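4.3 The open day

The third part of our study took place in April, during an open day organised together with the Carik residents' association. In the earlier parts we worked only with people who already knew the tool. For the open day we wanted the opposite kind of participant: visitors who had never held a gripper before, who came with their own questions, and who could leave whenever they liked. Jade Kowalchuk and Triin Rimkutė received the visitors and gave the demonstrations. Edit Rácz took notes but did not speak with the visitors until they had finished.

The demonstration was held in furnished homes and not in our laboratory. This choice was discussed for a long time within the group. A laboratory table is easier to control, and the lighting stays the same during the whole day. However, in the pilot visit at Massawe we observed that people became very careful at such a table, and they moved the tool as if it could break. In a room with ordinary furniture they behaved more freely, and they asked more often what the tool could do for them at home.

Each visit followed the same order. First, the demonstrator picked up 2 objects without any explanation. After this, the visitor received the gripper and was invited to try the same task. We gave a time limit of 10 minutes, but we did not stop anyone who was in the middle of a grasp. At the end the visitor sat down with Edit Rácz for a short conversation, which was recorded in writing and later coded by Maya Abu Hammour and Anikó Deák. The two coders worked separately and met afterwards to settle the cases where their labels were different.

Over the whole open day we collected 597 grasp attempts. An attempt was defined as one closing of the fingers with the intention to hold an object, whether or not the object was then lifted. We counted a new attempt when the fingers had opened fully and closed again. This definition is stricter than the one used in the Skandach protocol, where small corrections of the fingers are also counted — our numbers should therefore not be compared directly with theirs.

The objects were chosen so that a visitor of any age would recognise them. We used toy vegetables because they have a clear shape, a bright colour and no sharp parts. They were offered in a storage bin, so that the visitor had to reach down between the walls of the bin and choose an angle for the fingers. Many visitors told us that this was the difficult moment of the task. Closing the fingers was considered easy, but approaching the object from above, with the wrist turned a little, needed some practice. Figure 3 gives a view from the tool during one such grasp. 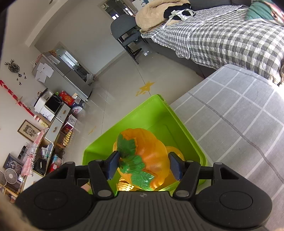

Figure 3. View from the hand-held gripper: the two finger pads on either side of a toy pumpkin in the storage bin, with a toy corn cob lower in the bin.

Two remarks came back in several conversations. The first concerned the width of the tool. Visitors with small hands said that they could hold it well, but that they lost sight of the object when the fingers came near to it. The second concerned the walls of the bin. Some visitors touched the wall with a finger and then believed they had made a mistake, although contact with the wall was allowed. In the next version of the instructions, prepared for the Prulus site, we state this at the beginning of the visit.

We also asked every visitor if they would be willing to use the tool at home for 60 minutes, without a demonstrator present. The answers to this question are treated separately in Section 5, together with the reasons that the visitors gave.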